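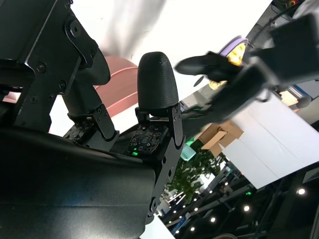 Tactile pad on one finger reads high with nothing touching it

I'm building a pair of hands in our shared workshop at Belanholm. The fingers carry grid pads at the base, with a ridged tip on one. On the right hand, pad 2 sits at 9 counts at rest and the others sit at zero. The green LED on it is lit. What should I check first?
Kittipong Thepsuriya, July 2022

Answer 1
Slacken the bracket screws and read it again. Mine did this when the board was pinched. Nip them up evenly afterwards.

Answer 2
Could be the cable. Try another one.
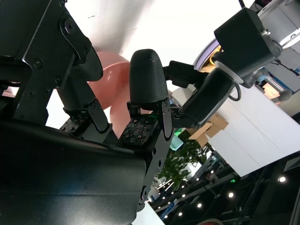
Does the LED mean the pad is good?
It only shows the board has power on mine, a Vasell. The cells can still be off.

Answer 3
Agree with answer 1. Re-zero with the finger straight, then bend it and see if the number climbs.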